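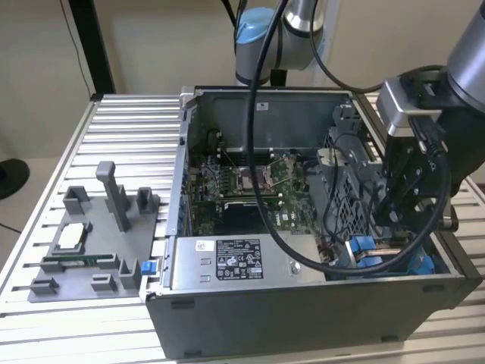
dampbasement wrote:
Grustdale charges 20 dollars a unit now, and that's if you get there before the guy closes the gate. Up until January it was free and they'd wave at you. So before you haul a desktop over there, ask yourself how badly you want the closet back.

We use cookies to improve your experience. Accept / Manage preferences

turniptruck wrote:
I want the closet back pretty badly. My question was more about what's the decent thing to do with the whole pile. I've got desktops, two printers that hate me, and a box of cords that I believe is breeding. Some of it runs. Some of it is short a processor. I'd like it to go somewhere better than a hole in the ground, and I'd also like to not spend my summer on it.

oldgravel wrote:
Wadow takes computers for free if you bring them in. They wipe the drives, fix what they can and sell them cheap to people who need one. I've dropped stuff off there for years. The lady at the counter once took a fax machine from me without changing her expression.

dampbasement wrote:
Wadow takes them for free and then puts them on a shelf for more than they're worth. I saw a desktop in there for 400 dollars. For that money I'd want it to do my taxes and then apologize for the result.

oldgravel wrote:
Was that one of the newer ones with the monitor, though? The plain towers by the door are way under that. And they have rent to pay, same as anyone.

dampbasement wrote:
It had a monitor. It also had somebody's dentist's inventory sticker still on it, so I'm not sure how deep the cleaning goes.

fernandfiddle wrote:
That's my problem with all these places. Everyone says "we wipe the drives" and you're supposed to go home and sleep well. Take the drive out yourself. It's a few screws. Put it in a drawer, hit it with a hammer, I don't care, just don't hand your tax returns to a stranger in a nice vest.

turniptruck wrote:
If I take the drives out, does anybody still want the rest?

oldgravel wrote:
Wadow does. They'd rather have the drive but they won't send you home. Missing processor is okay too, it just goes in the parts pile. Put the side panel back on before you drive over. I didn't once and spent a week finding screws in my trunk.

kettle_corn_ii wrote:
Going to be the unpopular one here and say sell the parts. Memory and power supplies always go. There's a parts swap on Norkell and people on there will buy anything, I sold a bag of case screws to a man who drove an hour for them. I'm still not sure which one of us won.

fernandfiddle wrote:
You did not come out ahead on that when you count the messages. "Is this still available" – yes – silence. Repeat until you die.

kettle_corn_ii wrote:
I enjoy the messages. It's the closest thing I have to a pen pal.

dampbasement wrote:
Has anyone tried Zúñiga, the scrap yard out past the grain elevator? They used to pay by the pound for metal cases. It was never much, I think I cleared enough for a sandwich, but it beats paying the town.

oldgravel wrote:
They still do, but they want the plastic off first and they get huffy about it. I don't love it for anything that could still be fixed. Seems a shame to crush a good computer for a sandwich.

dampbasement wrote:
You haven't had the sandwich.

turniptruck wrote:
OK. Plan is: drives come out tonight, the ones that run go to Wadow, the gutted ones go to Zúñiga minus the plastic, and I'll ask Norkell about the memory. The printers can go to Grustdale and I will pay the fee gladly.

fernandfiddle wrote:
And the cords?

turniptruck wrote:
I'm keeping the cords. I might need one.

Last updated: 2024-07-03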